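Morano Says Its Headlights Can Read the Road. Drivers May Want Proof

23 August 2021

We use cookies to improve your visit. By continuing to browse you agree to our cookie policy.

Carmaker Morano says its next midsize sedan will come with headlights that bend, dim and reshape their beams without any help from the driver. The company calls the system Cullau, and it wants buyers to believe it will put an end to the nightly business of flicking the high beams on and off.

We have heard this kind of promise before. Automatic high beams have been sold for years, and plenty of owners switch them off after a week of being flashed at by angry strangers.

Morano says Cullau is different. Each lamp holds 177 tiny light sources that can be shut off one at a time, leaving a dark pocket around an oncoming car while the rest of the road stays lit. Zhiqiang Xia, who leads the lighting team, told reporters the beam can change shape faster than a driver can blink. Asked how it copes with a dirty lens or a hill crest, he said testing was still going on.

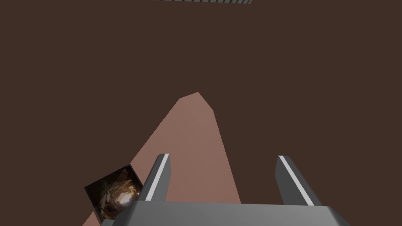 Themis Theodorakopoulos has tried the lights on a closed track and came away only half sold. They were fine on a straight road, he said, but on a tight bend the dark pocket lagged behind the other car, and for a moment he was looking into the full beam. He would like to see the same test run in heavy rain before anyone calls it a safety feature.

Then there is the price. Cullau will be part of an option package that adds $4000 to the sticker, and it can't be ordered by itself. Buyers also have to take the bigger wheels and the upgraded stereo, neither of which does much for anyone's night vision.

Repairs could sting, too. Zyanya Robles runs a body shop in Cekonbridge and says a sealed lamp with that much packed inside is not something she expects to fix on the bench. A cracked housing from a parking lot bump would mean a whole new unit — plus a trip to the dealer to have it aimed. Morano has not published a price for the part.

The company points to its own trial, in which 794 drivers used the lights and most said they felt more relaxed at night. It did not say how many miles they covered, or whether anyone asked the people driving toward them.

Rival Orlandini dropped a similar project in February, blaming cost. Morano plans to have the first cars at dealers next year, with the lights offered on the 2 most expensive trims only.

Share this story: 2 shares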